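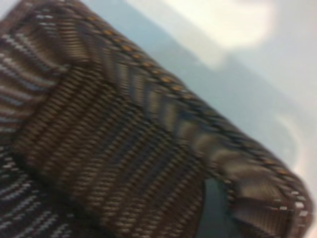

Rendwood ribbed knit in brown, folded, with the amber dotted stripe along the band.

Rendwood Ribbed Knit, Brown
By the metre or as a cut panel

Rendwood is a thick ribbed knit in mixed browns, from tan through chocolate to a very dark espresso. Fine lighter threads run between the ribs, so the cloth looks paler or darker as it moves. The band along the edge is lighter than the main part and its ribs run across it. Just inside the rim there is a thin stripe of small amber dots.

We sell it for cuffs, hems, cushion covers, hot water bottle covers and winter accessories. It is too heavy for T-shirts and light tops. If you want a softer knit for a baby blanket, look at Nurdale instead, which comes in the same browns but without the stripe.

Details
Product code: 297
Fibre: wool and cotton mix
Width: 244 cm, band included
Band: one long edge only
Smallest order: 2 metres, or one cut panel
Colours: brown with amber stripe. The Mfinanga colourway (rust and cream) is out of stock until January.

Cutting and sewing
Wash the cloth before you cut it. Lay it flat on a smooth table and let it rest overnight, as it comes off the roll slightly stretched. Use a ballpoint needle and a long stitch. An overlocker gives the neatest seam, but a narrow zigzag works on an ordinary machine. The dotted stripe shows up any mismatch, so pin it first where two banded edges meet and work outwards from there.

Folded edges stay rounded on this weight of cloth. If you want a sharper crease, steam it from the wrong side through a cotton cloth and leave it under a book until cool. Do not press the band directly. It flattens the ribs and they are slow to come back.

Care
Hand wash or wool cycle, 20 degrees, with a wool detergent. Wash dark browns on their own the first time. Dry flat, away from radiators. Do not tumble dry.

Orders and delivery
Cut lengths are sent folded, in paper. Panels are sent rolled. Cloth cut to length cannot be returned unless it is faulty, so please order a swatch if you are unsure of the colour. Swatches are taken from the main part of the cloth and do not include the band. Ask for a band swatch in the order notes if you need one.

Shade varies a little from one roll to the next. Order everything for one project together, or give us your old order number and we will check what is left of that roll.

Rendwood was designed by Hermine Egger and is sold by Reltel Textiles. For trade prices and full rolls, write to Iulian Olteanu at the sales office.

Page last updated 21 Dec 2018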